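What I wanted from the open day at Trirnenthorpe

I went to the spring open day at the Trirnenthorpe workshops in April with a bad opinion already prepared. My brother-in-law had sent me the link, I had a free afternoon, and the bus from Stornwood takes only 22 minutes. I expected a robot that waves, a robot that dances, and a long queue for coffee.

The first hall gave me this, more or less. A company called Ellura had put two big screens and a man with a headset microphone, and almost 270 people stood in front of him. He said the word "revolution" many times. I stayed for ten minutes and I do not remember what the product was.

In the small room behind the stairs there was a demonstration about steamed buns. No microphone, no music. Two arms, a white table, a steamer of the type my neighbour has in her kitchen. I stood there longer than in all the other rooms together.
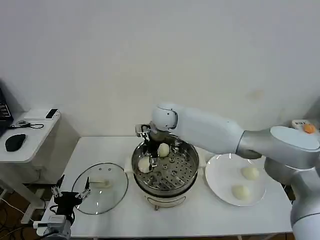
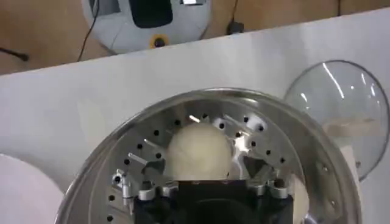

The bun demonstration at Trirnenthorpe, with the steamer open and its glass lid on the table.

My argument is simple. A demonstration should show a task which the public knows in its own hands. When a machine paints a car door, I cannot judge it, I have never painted one. But everybody there had picked up soft food and knew how easily it keeps the mark of a finger. People leaned forward. An older woman next to me moved her own fingers a little while she watched, and I think I did the same.

I talked for a while with Ignacio Rivas, an engineer from Peñalver, who was answering questions at the door. I asked him why they did not choose something more impressive. He told me that for him this was impressive, and that a bun is a worse customer than a steel bolt. I liked this answer, although I would have liked also a sheet of paper with the results of the day. How many attempts, how many failures? There was nothing of this kind in the room, and I believe it is a mistake. Visitors can accept a failure very well if you tell them the number.

The organisers should give the small room more space next year, and put the headset man behind the stairs.

Recent in Opinion
Who repairs the ticket machines?
A library without a desk
Three evenings with a robot lawnmower
The bus to Stornwood deserves a shelter

Contact the editors | © Stornwood Letters, 6 October 2025 | Back to top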